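# Mes vieux relevés, leur broyeuse et moi

14 juillet 2020

J'ai fermé un compte d'épargne en juin. Un tout petit compte, ouvert à l'époque où je faisais des remplacements chez Figueroa et où l'on m'avait expliqué qu'à mon âge il fallait « commencer à mettre de côté ». J'y ai mis de côté 70 euros, puis je l'ai oublié. Pour le fermer, la conseillère m'a demandé une pièce d'identité (normal), un justificatif de domicile (bon), puis mes trois derniers avis d'imposition et le nom de jeune fille de ma mère. Pour me rendre 70 euros et des poussières !

J'ai posé la question toute bête : et après, vous en faites quoi ? Elle a regardé son écran, elle m'a dit que c'était conservé « selon la réglementation en vigueur », et elle m'a tendu un stylo. J'ai signé, évidemment. On signe toujours.

Depuis, ça me travaille. On nous parle sans arrêt de nos mots de passe, des courriels douteux, du faux livreur qui réclame deux euros de frais. Très bien, je fais attention, j'ai même arrêté d'utiliser le prénom du chat. Mais tout ce que j'ai confié à d'autres depuis que je suis adulte, moi, je ne peux plus y toucher. Le dossier de location refusé en 2011, avec mes fiches de paie dedans. La demande de crédit pour la Clio. Le formulaire de la salle de sport, RIB agrafé, alors que la salle a fermé depuis belle lurette et que j'ignore totalement où sont passés ses classeurs.

Mon ancien courtier, Brurberg, a déménagé deux fois et changé de nom une fois. Je lui ai écrit pour savoir ce qu'il gardait sur moi. Réponse au bout de 24 jours : un courrier de 91 pages, en recto simple, où j'ai retrouvé un certificat médical que je n'avais aucun souvenir d'avoir fourni, et la copie du livret de famille de mon ex-belle-sœur. Je répète : de mon ex-belle-sœur. Elle n'a jamais été cliente chez eux. J'imagine que la page s'est glissée là un jour de photocopies, et elle y est restée. 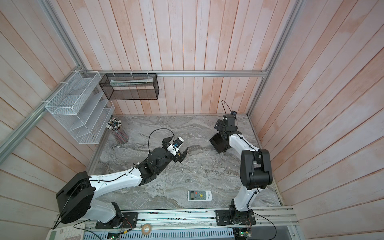
Yolotzin Ocampo, à qui j'avais fait lire un premier jet de ce billet, m'a répondu que j'étais injuste avec les agences, que les gens au guichet n'ont pas inventé ces listes de pièces et qu'on leur tomberait dessus au premier contrôle s'il en manquait une. Elle ajoute que, chez elle, détruire un dossier demande deux signatures alors que le garder n'en demande aucune.

Bon. Je lui accorde le premier point, et le second me donne plutôt raison, non ? Si garder ne coûte rien et que jeter oblige à courir après un chef, on garde. Je ferais pareil. Je le fais d'ailleurs chez moi, où le tiroir du bas de la commode contient toutes mes factures d'électricité depuis mon premier studio.

Sauf que mon tiroir ne contient que ma vie à moi. Quand une agence ferme, quand un cabinet est racheté, ce sont des centaines de vies qui partent dans des cartons, et le sort des cartons dépend du sérieux de la personne qui rend les clés. Je trouve ça léger. On exige de moi une signature en bas de chaque page pour emprunter 100 euros de plus que mon découvert autorisé, et pour se débarrasser de mon dossier, rien, pas un mot dans ma boîte aux lettres.

Ce que je voudrais tient en peu de lignes. Une date de fin écrite sur chaque dossier dès l'ouverture, en gros, sur la chemise. Un courrier quand la date arrive - « vos documents ont été détruits le tant » - même tout sec, même sans formule de politesse. Et puis qu'on arrête de demander la photocopie quand il suffit de regarder l'original et de cocher une case. Pour vérifier que j'ai bien une carte d'identité, il faut des yeux, je ne vois pas pourquoi il faudrait une armoire.

On va me dire que tout ça est passé au numérique. En partie, oui. Mais le numérique de mon courtier, j'ai vu à quoi il ressemblait : le papier scanné de travers, avec l'ombre de l'agrafe, et l'original toujours dans la chemise.

En attendant, j'ai acheté une broyeuse. Elle fait un bruit épouvantable, elle s'étouffe dès la cinquième feuille et je l'adore. Les factures du studio y sont passées hier soir. Pour Brurberg, j'ai renvoyé une lettre recommandée demandant l'effacement de tout ce qui n'est plus obligatoire, et j'ai prévenu mon ex-belle-sœur, qui a d'abord cru à une blague. Elle leur écrit de son côté cette semaine.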